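Clear Desk Rules Measure the Wrong Thing
December 2023

Most office storage policies set a limit on what may stay on a desk overnight. The limit is easy to write and easy to check, so it spreads. My view is that it should be dropped in favor of a limit on how long paper may go without a decision.

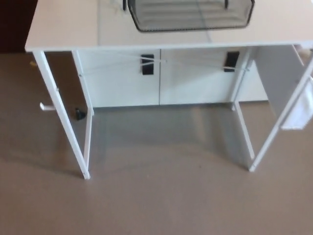
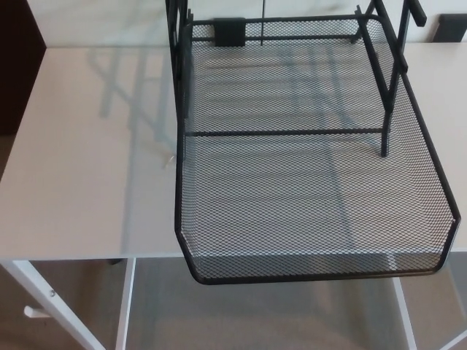
Paper accumulates when the person holding it lacks the authority or the information to dispose of it. A clear desk rule leaves that condition untouched and moves the sheet into a drawer, where it ages out of sight. Storage that stays open works differently. A black wire-mesh tray on a white desktop keeps its contents in view from the side as well as from above, and a form left there on Monday is still an irritation on Thursday. That irritation has value, and a closed drawer removes it.

At Hollenstein, where I managed records for seven years, we kept both systems for a time. The planning floor followed the clear desk rule. The claims floor, under Alžběta Bednárik, used open trays and a rule of her own: any sheet older than 7 days had to be signed, filed, shredded or sent back. In June we emptied every drawer on the planning floor and found 723 documents with no recorded status. Of those, 70 were originals that had already been requested a second time from the sender. Claims had 50 undecided sheets, all dated.

The two floors did different work, and I would not push the comparison further than that. Czesław Jasińska, who wrote the planning rule, still argues that visible paper is a confidentiality risk. He is right where visitors pass the desks. The remedy there is a locked room – one door, one key list – and it costs less than duplicate requests.

A workable policy needs a date stamp, a fixed interval and a named person who can rule on disputed sheets. Surface area does not need to appear in it. If an auditor insists on a desk standard, write one for food and cables, and keep it separate from the records schedule.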